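Keeping a Kitchen Sink and Counter in Working Order

Most sink trouble starts with small things left overnight. The tips on this page come from keeping a shared kitchen at a small office in Avaldale, but they work just as well at home.

Clear before you wash

Scrape plates into the trash first, then stack them on one side of the sink. Keep the other side free for rinsing. If both sides fill up with dishes, the job takes twice as long and water ends up on the floor.

Soak anything with dried egg or oatmeal in cool water for 20 minutes. Hot water sets egg, and you will be scrubbing it off later with a knife. Sharp knives never go into the soak. Wash them by hand, one at a time, and put them straight back in the drawer.

The sponge

A sponge lasts a week or two in a busy kitchen. Squeeze it out hard after each use and stand it somewhere air can get under it. When it smells, throw it out. We tried boiling them and it was not worth the trouble.

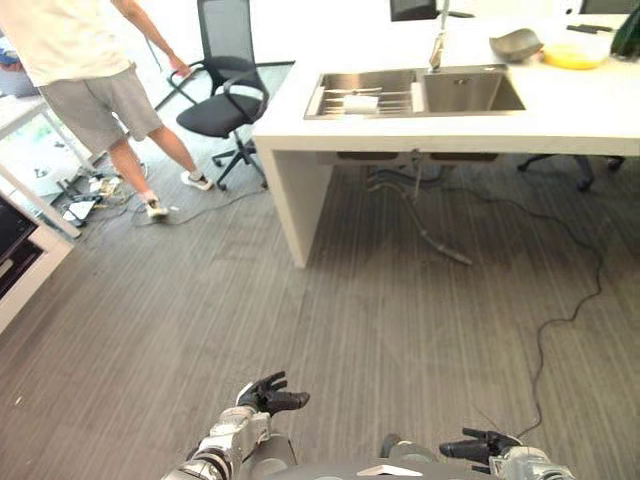

Double sinks work best when each basin has one job and keeps it. Washing goes in one, drying or rinsing in the other, and everybody in the house should know which is which. A rack that sits down inside the basin saves a lot of counter, and the drips go down the drain. With a rack of parallel rails in the left basin, like this one, the sponge can rest across the rails and the right basin stays empty for the next pot. Lift the rack out now and then and scrub under it – a ring of scum builds up there faster than you would think.

Stainless steel

Use dish soap and a soft cloth, and rub along the grain. For water spots, wipe with white vinegar, rinse, and dry. Do not leave bleach or a wet steel pad sitting in the basin. Rust marks from a pad will come off with baking soda paste if you get to them the same day.

White counters

Coffee, tea and curry are the ones to watch. Wipe them up right away with soapy water. For a stain that has set, lay on baking soda paste, leave it ten minutes, and wipe it off without scrubbing. Check the seam around the sink every 6 months. If the caulk has gone black or is pulling away, cut it out and run a new bead. Let it cure overnight before using the sink.

Chairs near the kitchen

Desk chairs on casters pick up crumbs and hair. Turn the chair over, pull the casters out if they will come, and clear the axles with tweezers. Mesh backs can be vacuumed with the brush attachment. Roll chairs away from the sink before washing up, and keep cords off the walkway.

Slow drains

Try a plunger first, with the second drain plugged by a wet rag. If that fails, put a bucket under the trap and open it. Take a picture before you unscrew anything, so the washers go back in the right order.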